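Svenja Sauerland
@svenja_builds
Sep 28, 2023

A thread about our student project, because people from the course asked me how the arm is going. I will write it in small pieces, please be patient with my English.

We are a team of 5 at Birnum. The task from our instructor sounds very simple: pick up a ball, put it into a container. The arm has to do it from camera pictures only. We are not allowed to type in any positions by hand.

Our program has the name Gondal. The first version is from March and it was terrible. It closed the fingers next to the ball and then moved to the container very proudly, with only air in the hand.

The second version is better. It looks for color first and for shape after that. Magenta for the ball, blue for the container. I know this is a cheap trick and the team from Birau has told us so already :)

Now about the checkered cloth, which everybody asks about. We wanted a difficult background. On a plain white table the old program found the ball quite well. On black and white squares it started to see edges everywhere.

Also the cloth does not lie flat. Jonas wanted to iron it and I said no, please leave the waves. In a real home, who has a flat tablecloth?

The faceted ball was my wish. A smooth ball touches the fingers in the same way from every side. With facets it depends on how you take it, sometimes on a flat part and sometimes on a corner. I spent two evenings only on the closing force.

Shadows are our biggest problem at the moment. When the arm moves over the table, its shadow moves too, and the white squares become gray. The program then believes there is an object. I have tried a filter for it but I am not satisfied with the filter.

What I learned about teamwork: write down which version is on the arm. We lost one whole afternoon to testing the old one. Now there is a paper list on the door with date, version and initials, and it helps more than all our chat channels.

For the Prernel student day we get up to 10 tries in front of the jury. You may stop and restart the program 2 times. I would like to not need this.

If you have worked with shadow removal on patterned surfaces, please write to me. Papers are welcome, code is more welcome. Pictures from the work are in this last post.
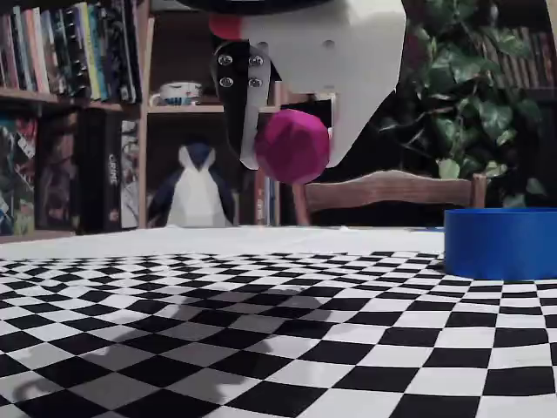
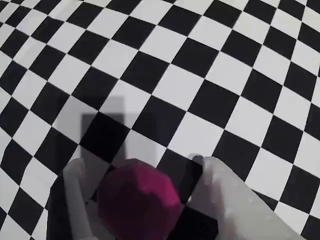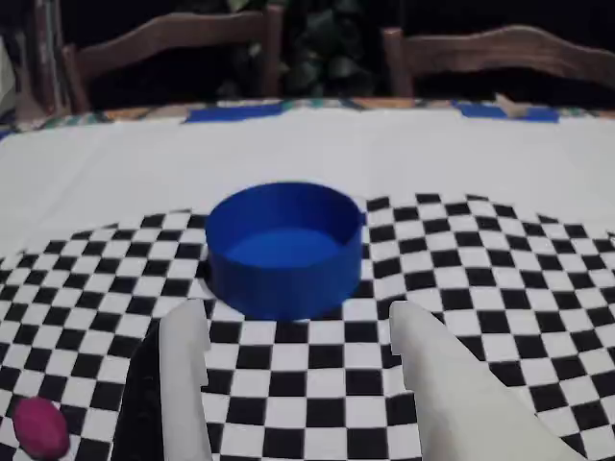
Gondal on the checkered cloth. Ball in the gripper in the first two, blue container between the open fingers and the chairs in the third.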